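# Kedau Drawer Table, setup and care

The Kedau is a gray painted work table with one full-width drawer, made for manipulation cells where an arm has to clear a tabletop and open or close a drawer in the same run. It ships from Stedbridge with the drawer fitted and the runners greased.

## Placement

Set the table with its back edge toward the cell railing and level it before the arm is powered. Lock the base casters. Teach the table height at all four corners, then teach the drawer in two positions, closed and fully out. Keep power cables on the railing side, clear of the drawer's travel.

## Before each run

- Pull the drawer to its stop and check that it is empty.
- Put the objects on the top according to the task sheet. Mixed sets of cans, bowls and bags are supported.
- Check the overhead lighting. The paint has a slight gloss, and reflections can shift the detected outline of metal cans.
- Pick up anything that has fallen beside the table.

## Maintenance

Wipe the runners and apply Filta 4 grease every 200 drawer cycles. Inspect the drawer rim at the same interval. Light wear along the edge is acceptable; bare metal is touched up with paint kit 258. If the drawer stops short, remove it and clean the rear stops before adjusting the arm's pull distance. Re-teach both drawer positions after any removal.

Replacement runners are sold in pairs as part 644. Send service questions to Hiwot Shiferaw and cell layout drawings to Triin Paju.
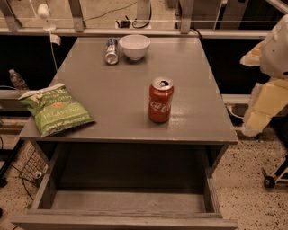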